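Remote Operators Wanted for Two-Arm Robot Work (part-time, on site)

Bortolotti is hiring part-time operators for its workshop in Curnville. Operators move a pair of robot arms by remote control through short tabletop tasks, and the recordings are used to teach the arms to do the same tasks on their own. No background in robotics or programming is needed. We train everyone who is hired.

Posted 8 Nov 2022. Reference number 3516.

What the work is

You sit at a control station next to the robot enclosure with one hand controller for each arm. A task sheet tells you where things start and where they should end up. You carry out the task, mark the attempt as good or bad, reset the table and go again. A typical attempt is short, and a shift has a lot of them. The work is repetitive and calls for steady hands more than speed.

Most current tasks come from the Grarketti project, which is about handling small and flat items with two grippers. Paper is harder than it sounds. The grippers come down over the sheets from the left and the right, and you have to judge the height of each one separately. Other items stay on the table during these tasks, such as a chessboard and a black mat, and you learn to work around them. 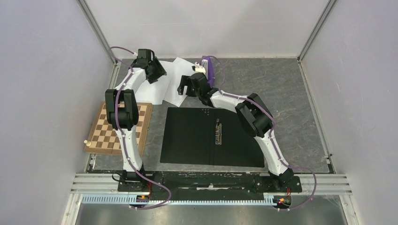

Hours and pay

Shifts are four hours, morning or afternoon, with a break every 50 minutes. We ask for at least 12 hours a week. The first contract runs to the end of May and may be extended. Pay is hourly and the same for training shifts as for regular ones. The rate is given in the information sheet, which we send to anyone who asks.

Who can apply

You must be 18 or older and allowed to work in the United States. You need normal use of both hands and good near vision, with glasses or contacts if you wear them. Left-handed applicants are welcome – the controllers are set up in pairs and the seat adjusts. Experience with sewing, model building, dental lab work or video games is useful but not required.

Training

Training takes three shifts. The first covers safety, the stop button and how to reset the table. In the other two you practice with Raimo Partanen, who runs the operator floor. Practice attempts are not used in the recordings.

How to apply

Send a short letter and the shifts you can work to Seija Kiiskinen, Bortolotti, 297 Bresano Road, Curnville. Put the reference number at the top. A resume is fine but we do not need one. Applicants we would like to meet will be asked in for a one-hour visit, including 20 minutes at the controls. Visits are paid.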